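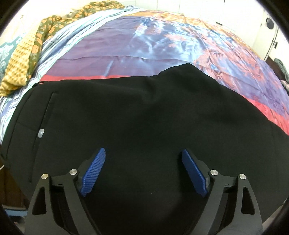
The staff who work the second floor at Flernerska start at a quarter to seven, and the first job is still laundry. Flernerska is a care home in an old brick building, and like most such places it runs on cloth: sheets, towels, bibs, cardigans, the trousers people came in with. Since March a good part of the work of teaching machines to deal with that cloth has been done there too, by the same people who used to do nothing but fold. They carry a pair of gripper fingers on a hand-held tool and do their ordinary tasks with it. A black garment spread on a patterned comforter, with a whitish button and a pocket slit to find among the wrinkles, can take a new person several minutes with the tool. With bare hands it takes a few seconds.

The tool comes from Malisent, a small automation firm that wants to sell a folding and sorting machine to homes, hotels and hospitals. Malisent doesn't have a finished machine yet. It has two arms on a bench in a rented unit, and a plan to train them on recordings of people handling real clothes in real rooms. Flernerska agreed to supply the people and the clothes. In return it gets a yearly fee and first refusal on the machine at a lower price.

Sixteen staff signed up in the first round, most of them care assistants, a few from housekeeping. They do two hours a shift with the tool and the rest of the shift as before. The sessions use clothes from the home's own spare stock and bedding that has been donated over the years, and they take place in rooms that are between residents. That was a condition set by the staff, who didn't want anyone's own bedroom or belongings recorded, and it was written into the agreement before anything started.

Ask what has changed and the answers are mostly about time. Before the agreement, folding was something you did while you did something else. You stood at the table with a colleague and talked about who hadn't slept and whose daughter was coming at three. The folding was slow because of the talking, and the talking was how a lot of the handover got done. With the tool there is less talk. It takes both attention and a steady wrist, and a session has to be started over if the garment slides off the bed or somebody walks through. Several of the care assistants said they had begun to miss things about residents that they used to pick up over the towels. The home has since added a sit-down handover in the early afternoon, on paid time, which the staff had been requesting for years.

The pay is the other thing. Hours with the tool bring a supplement, small but steady, and it counts toward the pension. A housekeeper who had been at Flernerska longer than anyone else on the floor said it was the first time in her working life that somebody had paid extra for knowing how a fitted sheet goes. She didn't sound especially moved by it. She said the supplement covered her bus pass.

Wrists are a worry. The tool isn't heavy, but holding it level over a low bed for two hours is a different kind of strain than making the bed. In the first weeks there were complaints from nearly everyone over fifty. Malisent sent a lighter handle and the home raised the beds used for sessions. The two-hour limit used to be a guideline and is now a rule. Two people still dropped out and went back to ordinary shifts without any loss of hours.

The fabrics matter more than the engineers expected. Dark clothes are the hardest, according to the people who look at the recordings, because a seam or a pocket barely shows against the rest. Loose waffle towels snag. Thin cotton slips out of the grip, and anything with elastic springs back as soon as it's let go. The staff knew all of this already and had their own tricks, such as laying a black item on something bright, or finding the buttons first and squaring everything to those. At the start they were told to follow a printed sequence. After a month the sequence was thrown out and they were asked to fold the way they normally would.

Not everyone on the floor is happy to be part of it. The union representative's view, put plainly at a meeting in the spring, is that the staff are training their own replacement at a discount. Management's answer is that Flernerska has never been able to fill its posts, and that no care assistant took the job in order to fold. Both of these are true as far as they go. The current agreement says no one on the floor can lose hours because of the machine for three years after it arrives. It doesn't say what happens in year four.

There is something to compare it with. Pellegrini, a commercial laundry on the edge of the same town, put in an automated sorting line from a supplier called Skillumum and went through the change without any such agreement. The line does what it was bought to do. It reads tags, separates whites from colors and sends each load to the right drum. The people who had done the sorting were moved to the end of the line, where they pull out whatever the machine got wrong. Workers there describe that job as duller than the old one and lonelier, since the stations are spaced far apart and the belts are loud. Around half of the original sorters have left. The company says turnover was always high, and it may well have been.

What Pellegrini's workers bring up most is that they weren't asked anything. The layout was drawn before the supplier had seen a shift. A chute was placed at a height that suited the belt and none of the people, and it took most of a year to get it lowered.

At Flernerska the questions are smaller and come up at the Malisent check-in, held every other week in the staff room. Recent ones: whether the machine will live in the basement or on the floor, who wipes it down, whether it can be switched off at night when the residents above the laundry are asleep, and what it will do with a cardigan that has a tissue in the pocket. The last one got a laugh, and then the engineer wrote it down. The bench arms can't yet find a pocket reliably, let alone check it.

Malisent hopes to bring a first unit in for trials next winter. Until then the sessions go on, two hours at a time, and the real laundry still comes up from the basement in the same gray carts and gets folded by hand before breakfast.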